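Home / Eating and Drinking / Thickeners / Sollis Thickening Powder

Sollis Thickening Powder, tin of 280 g
Item number 578
Maker: Lammers, Sturketum
In stock
Also available: refill bag of 600 g

Overview | How to use | Ingredients | Sizes | Storage | Questions | Delivery and returns

Sollis is a powder for thickening drinks and soft meals. It is meant for adults who have difficulty swallowing (dysphagia) and who have been advised by a doctor or a speech and language therapist to take their drinks thicker than usual. You stir it into a hot or a cold drink, wait a short time, and the drink is ready. It has a neutral taste, so that tea still tastes of tea and orange juice still tastes of orange juice.

Please read this before you order. The right thickness is different for every person, and it can change with time, for example after an illness. We can tell you how our powder behaves in a glass. We cannot tell you which thickness is the right one for you or for the person you care for. If you have no advice yet, ask for it first and order afterwards.

What is good to know about this powder

Sollis is made on the basis of xanthan gum. Many people who write to us have used a starch powder before, and they notice two differences. The first one is the look of the drink: water stays clear, or very nearly clear. The second is that the drink keeps its thickness while it stands on the table. A starch powder can go on thickening in the glass, and it becomes thinner again when it meets saliva. With Sollis the drink you finish is very close to the drink you started.

The powder is also weaker in smell than our old recipe. Customers who know the older tin with the green label will need less powder now for the same result, so please do not use your old measuring scoop together with the new powder. The new scoop is inside the tin, under the foil.

How to use

Wash your hands and use a dry scoop. Fill the scoop and make it level with the back of a knife. A heaped scoop contains much more than a level one, and the drink will be too thick.

Put the powder into an empty, dry glass first. Pour the whole drink over it in one go and stir at once with a fork or a small whisk, briskly, until you see no more powder. Leave the drink for two minutes. Stir once more and check the thickness before you serve it.

If the drink came out too thin, do not add dry powder on top, as this gives lumps. Prepare a second glass a little thicker and mix the two. If it came out too thick, add more of the same drink and stir well. If there are lumps in it, throw it away and make a new one. Lumps can be dangerous for a person with swallowing difficulties.

Scoops for one cup of water

Slightly thick: one level scoop
Mildly thick: two level scoops
Moderately thick: three level scoops

These amounts are a starting point. Always follow the instruction of your therapist when it is different from our table, and test the drink in the way you were shown.

Milk and milk drinks need more patience. The powder works more slowly in them, and you should wait up to ten minutes and stir again in between. The same is true for ready-made nutrition drinks with a lot of protein. For sparkling drinks, stir slowly and choose a tall glass, because the foam rises quickly. Coffee and tea should be thickened when they have cooled down enough to drink. Sugar and milk go in before the powder.

You can use Sollis in food too. It holds together pureed vegetables and fruit which would otherwise let out water on the plate, and it can replace flour in a gravy. Put in a little at a time, mix with a hand blender, and wait before you decide that you need more.

Do not mix the powder with medicines unless your pharmacist has said that it is fine. A thickener can change how some tablets and liquids work, and certain laxatives can even make a thickened drink thin again.

Ingredients

Maltodextrin, xanthan gum, mineral salt (potassium chloride).

Free from gluten and lactose. Without added sugar and without flavoring. Suitable for vegetarians.

Maltodextrin is a carbohydrate. People with diabetes who use several thickened drinks a day should mention this to their doctor or dietitian, so that it can be counted with the rest of the diet. The full nutrition table is printed on the back of the tin. People who must limit potassium should also show this list to their doctor.

Not suitable for babies and children under three years, and not for children born too early at any age, unless a doctor has prescribed it. The powder must never be swallowed dry.

Sizes

Tin, 280 g. With foil seal, plastic lid and scoop. It holds some 93 level scoops. This is the size we recommend for a first order and for one person at home.

Refill bag, 600 g. Without scoop. The bag fills the tin twice, with a rest that you can keep in the closed bag. It is cheaper per scoop and it is mostly bought by families who make thickened drinks several times a day, and by small care homes.

Jivetar shaker. A shaking cup with a screw lid and a loose ring inside, which breaks up the powder. Useful for people who cannot stir quickly, for example after a stroke or with arthritis in the hands. The shaker must stand two minutes after the shaking, the same as a glass. It goes in the top rack of the dishwasher. Not recommended for sparkling drinks. Sold separately.

Single sachets will be added to this page in October. They contain one level scoop each and are intended for travel, for the restaurant and for the handbag. You can leave your e-mail address with our customer service and we will write to you once when they are here.

Storage

Keep the tin closed, dry and at room temperature. Do not put it in the refrigerator and do not place it next to the kettle, as steam is the most common cause of lumps in the tin. After opening, use the powder within eight weeks. It helps to write the day of opening on the lid – there is a white field for it.

A prepared drink can stand at room temperature for as long as the same drink without powder could stand. Covered in the refrigerator it keeps until the end of the day. Stir it and check the thickness again before serving, because a cold drink can feel thicker than a warm one.

Clean the work surface with a damp cloth and dry it afterwards. Spilled powder becomes very slippery when it gets wet, also on the floor.
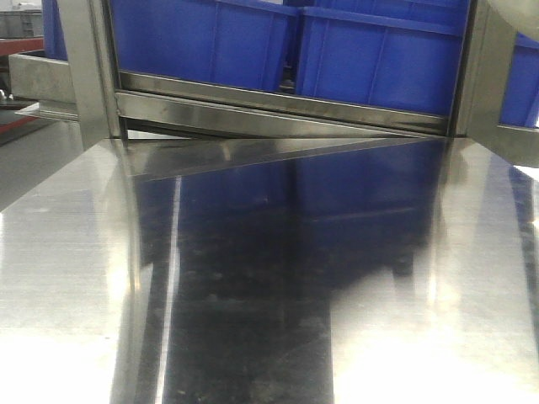
Brushed stainless steel worktop, blue containers at the back.

Questions from customers

Can I prepare a whole jug in the morning?
Yes, with water, juice or cold tea. Use a whisk or a hand blender, multiply the scoops by the number of cups, and keep the jug covered in the refrigerator. Throw away what is left in the evening.

Can I use it for soup?
Yes. Blend the soup until it is completely smooth, let it cool to eating temperature, and thicken it then. A soup with pieces in it is difficult, because it has two textures in one spoon. Ask your therapist if it is allowed.

Why does my ice cream not stay thick?
Ice cream melts in the mouth and becomes a thin liquid there. The same happens with gelatin desserts and ice cubes. Sollis on top does not change this, so please leave ice cubes out of thickened drinks as well.

Does it cause stomach trouble?
Some people have a full feeling or softer stools in the first days. If this goes on, speak with your doctor. It is also important to drink enough during the day. People on thickened drinks often drink less than before, and a few small glasses spread over the day are easier than one large glass.

Can I go back to my old powder in between?
You can, but the scoops are not the same and the results are different. If more than one person prepares the drinks, it is safer to have only one kind of powder in the house.

Delivery and returns

Orders are packed in Sturketum on working days. Tins and bags can go together in one parcel. For reasons of hygiene we take back only tins with an unbroken foil seal and bags which have not been opened. If your tin arrived with a dent and the foil is damaged, do not use it. Write to us with the batch code from the bottom of the tin, and Lammers will send you a new one without cost.

The information on this page does not replace the advice of a doctor, dietitian or speech and language therapist. The recipe can change, so please compare with the label on your own package.

Page last checked: Saturday, September 26, 2020

Customers also looked at: Jivetar shaker | Sollis refill bag, 600 g | Cups with cut-out rim | Non-slip mats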